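Molum protein family

The Molum family is a group of small, mostly soluble bacterial proteins found in soil and freshwater species. Members are between 70 and 110 amino acids long and share a compact fold made of a four-stranded beta sheet packed against two alpha helices. The family takes its name from the Molum marsh, where the soil isolate that carried the first studied member was collected. Its function is only partly known.

Discovery

The first member, MolA, was noticed during the annotation of a bacterial genome sequenced by the Grelitz group. The gene was listed as a hypothetical protein and drew little attention until Zuleica Bragança found that it was switched on when cells ran short of zinc. She expressed the protein in Escherichia coli and showed that it bound one zinc ion per chain. Removing the metal caused the protein to lose most of its folded structure, as measured by circular dichroism.

Later database searches turned up related sequences in many other genomes. The current alignment holds 550 sequences, most of them from gram-positive bacteria. A smaller set comes from proteobacteria, and a few are found in archaea, where they were probably acquired by horizontal gene transfer.

Structure

The solution structure of MolA was solved by NMR spectroscopy. Kuldeep Tiwari prepared the labeled samples and carried out the backbone assignments. The first 8 residues and the last 5 are disordered in solution and gave few usable signals. The remainder of the chain is well defined.

The zinc ion is held by three cysteines and one histidine. Two of the cysteines lie in the loop between strands one and two, and the third is at the start of the second helix. The histidine comes from strand four. This arrangement is conserved across nearly all members of the family. In the archaeal sequences the histidine is replaced by a fourth cysteine.

A crystal structure of a second member, MolC, was solved later. The two structures agree closely in the core but differ in the loop after the first helix. In MolC this loop is longer and folds back over the metal site. Crystals formed only when a short tail at the C-terminus was removed, and the tail is missing from the deposited model.
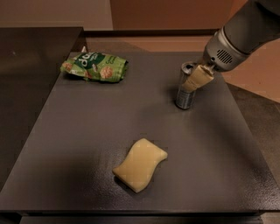
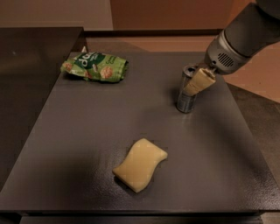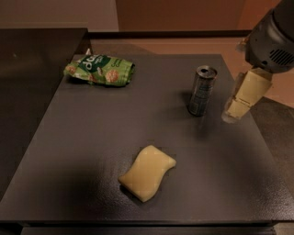
Subfamilies

Sequence comparison divides the family into three subfamilies.

Subfamily A includes MolA and its close relatives. These proteins are monomers in solution and have a short first loop. Their genes usually sit next to a gene for a metal transporter.

Subfamily B is known mainly from sequence data. Its members carry an extra stretch of 22 residues at the N-terminus that resembles a signal peptide, and they may be exported from the cell. No structure has been reported for this group.

Subfamily C includes MolC. Its members form dimers through the edge of the beta sheet. The dimer is stable at neutral pH and comes apart in acidic buffers.

Function

Deleting the molA gene has little effect on cells grown in rich medium. In zinc-poor medium the mutant grows slowly and recovers when zinc is added back. This has led to the proposal that MolA stores zinc or passes it to other proteins. A direct transfer partner has not been identified.

A second proposal, known as the Araújo model, holds that the protein senses zinc and controls the nearby transporter. Under this model the metal-free form would be unfolded and quickly degraded, and its loss would act as the signal. Support for the model comes from the observation that MolA levels fall before transporter levels rise. The evidence against it is that the protein does not bind DNA in gel shift assays and has no recognizable DNA-binding surface.

MolC does not appear to respond to zinc levels in the same way. Its gene is expressed at a steady rate through most of the growth cycle and rises only in stationary phase.

Related folds

The closest structural match outside the family is the Jiso domain, which is found as part of larger enzymes. The two share the same order of strands and helices, but the Jiso domain has no metal site, and a cluster of hydrophobic side chains fills the same space. Sequence identity between the two is too low to show common ancestry with confidence. Some classification schemes place them in one superfamily, and others list them separately.

Naming

Early annotations used several names for these proteins, including "small zinc protein" and "conserved hypothetical protein, MolA type." Entries under the older names remain in some databases. The letter at the end of the protein name gives the subfamily and does not refer to the order of genes in an operon. Where a genome encodes more than one member of the same subfamily, a number is added, as in MolA1 and MolA2.

See also

Metalloprotein
Zinc homeostasis in bacteria
Protein domain of unknown function
Structural genomics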